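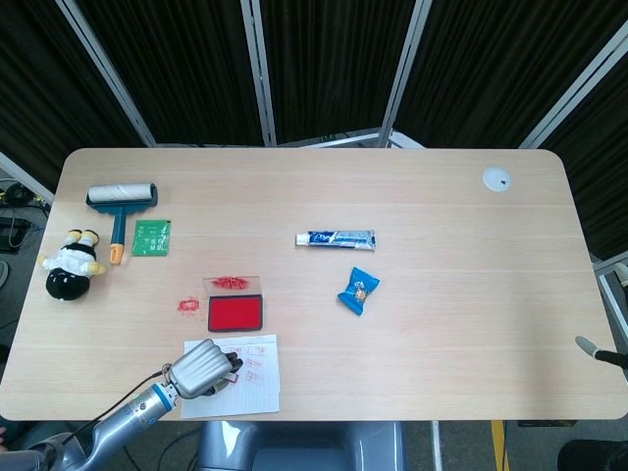
Kerttu Kuusisto said the stop button should have been within reach from the first day, and that she had raised the matter in writing before the arm moved. Her remarks were read into the record on Tuesday at a meeting called to review a fault in a two-armed robot at the Randow site of Salminen, where the machine had been learning to handle small household and office articles at a table.

The company confirmed in a statement dated March 10, 2020, that work with the robot has been suspended while the fault is investigated. No one was injured. Salminen said the left arm continued a pressing motion after the stamping task had been ended by the operator, and that it did not respond to two stop commands sent from the control desk. The arm came to rest only when power to the whole unit was cut at the wall.

According to the statement, the task required the robot to take up a hand stamp, press it to an ink pad and mark a sheet of ruled paper. The pad was placed open on the tabletop, with the sheet at the front edge, nearest the robot. The program called for a light touch and a short pause, after which the arm was to lift and return to its resting position. The sheet carries several small red impressions, and there is a further red mark on the bare wood to the left of the pad.

Investigators have given particular attention to that mark. Salminen said the stamp should never have been brought down outside the paper, and that the software contains a boundary meant to prevent it. The company does not yet know whether the boundary was ignored, was entered incorrectly, or had been shifted when the table was moved the previous week.

The sequence of events has been reconstructed from the control log. The operator ended the task and received a message on the screen that the command had been accepted. The left arm then lowered again toward the table. A first stop command was sent at once and a second followed 8 seconds later. Both were recorded as delivered. The arm went on repeating its downward movement for a total of 33 seconds, until a second member of staff reached the wall switch.

The right arm stopped when first instructed to do so. Engineers regard this as the most useful finding so far, as both arms receive their commands through the same desk but are served by separate controllers. The left controller has been removed and sealed. It will be examined at the Darnbridge laboratory, together with the cable that runs along the arm to the hand.

Kauko Lehtinen, head of operations at the Randow site, told the meeting that the force applied at the table was low throughout and remained under the limit set for the arm. He said the limit had been chosen with a person's hand in mind. "The force was within the setting, and I am satisfied on that point," he said. "I am not satisfied that an arm can be told to stop and carry on."

Lehtinen acknowledged that the site's emergency stop had been mounted on the control desk, outside the folding divider that encloses the work area. A person standing at the table would have had to leave the enclosure to reach it. The arrangement was permitted under the site's own rules, which assume that the table is not approached while the robot is powered. Those rules were last revised in October.

Staff who spoke at the meeting said the assumption did not match daily practice. Articles on the table have to be set out again between runs, and on the day of the fault these included a lint roller, a tube of toothpaste and a small plush toy as well as the stamping materials. Setting them out by hand takes a short time, and several employees said it was commonly done with the robot powered and waiting for its next command. One described powering down for each change as a rule "everyone signed and few could keep," given that a full restart takes 12 minutes.

The written warning referred to by Kuusisto was submitted to the site office in the winter. It asked for a second stop button at the table and for a shorter restart procedure. Salminen confirmed that the note was received and entered in the safety file, but said it had been classed as a suggestion and had not been forwarded to the engineers. The company said this classification was a mistake and that the handling of such notes is now part of the review.

The unit had completed 231 stamping runs before the fault, none of which had been reported as irregular. Records of those runs will be checked again for signs that the left arm was slow to respond to commands. Salminen said the earlier checks had looked only at whether the paper was marked, and that the time taken by the arm to stop had not been measured.

Under interim measures announced at the close of the meeting, no employee may enter the enclosure at Randow unless the robot has been switched off at the wall and the switch locked. Stop buttons that cut power directly, without passing through the control software, are to be fitted at the table and at the entrance to the enclosure. The same change will be made at the company's Drinham site, where a robot of the same type is in use. That unit has also been taken out of service, although no fault has been found in it.

Representatives of the staff asked that the findings from Darnbridge be made available to employees in full. Lehtinen agreed to the request. He declined to give a date for resuming work and said the decision would be made jointly with the staff safety representatives after the report is received. Employees assigned to the robot at both sites have been given other duties in the meantime, with no change in pay.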